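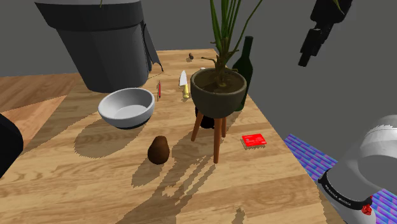 Aceite protector Flelano para mesas de madera, lata de 296 ml

Si tienes en casa una mesa de madera clara ya sabes lo que pasa: el primer mes le pones posavasos a todo, el segundo se te olvida uno, y para cuando llega diciembre y se sientan a cenar todos los primos, hay un cerco de copa justo en el sitio que más se ve. En nuestra tienda llevamos años escuchando esa misma historia (y viviéndola, que la mesa del obrador tampoco es ninguna santa), y de ahí nuestro cariño por este aceite.

Flelano es un aceite de acabado mate para uso interior. Penetra en la veta en lugar de formar una película encima, así que la madera se sigue notando al pasar la mano, y cuando con el tiempo aparece una zona gastada se puede repasar solo esa zona – sin lijar la mesa entera ni sacarla al balcón. Oscurece un poquito el tono, menos en el arce y el abedul, algo más en el roble. Recomendamos probarlo antes por debajo del tablero.

Cómo se aplica

Limpia la superficie con un paño apenas húmedo y deja que seque bien. Remueve la lata (no la agites, que se llena de burbujas). Extiende una capa fina siguiendo la veta, espera 20 minutos y retira todo lo que la madera no haya absorbido. Lo de retirar el sobrante va muy en serio: casi todas las consultas que nos llegan por mesas pegajosas vienen de haberse saltado este paso. Da una segunda mano al día siguiente y espera 7 días antes de volver a poner encima jarrones, macetas o fuentes calientes.

Los trapos usados hay que extenderlos al aire libre hasta que sequen, o meterlos en agua. Nunca hechos una bola en el cubo de la basura, ya que pueden arder solos.

Formatos y precios

Lata de 146 ml, para mesitas y bandejas: 11,90 €
Lata de 296 ml, para una mesa de comedor de seis plazas, dos manos: 19,50 €
Kit Ullodthorpe, con lata de 296 ml, taco y dos paños de algodón: 27,00 €

Color: Natural o Susirar (un tono miel muy suave, precioso en pino)
Acabado: mate
Referencia: 1002
Conservación: lata bien cerrada, en lugar fresco y sin heladas

Envíos

Preparamos los pedidos en dos días laborables. A Canarias, Ceuta y Melilla no podemos enviar aceites de momento, y de verdad que lo sentimos. Si dudas con la cantidad, escríbenos con el largo y el ancho de tu mesa y te echamos la cuenta encantados – también si la mesa es heredada y no tienes ni idea de qué le pusieron antes.

Precios actualizados el 21 de febrero de 2021, IVA incluido.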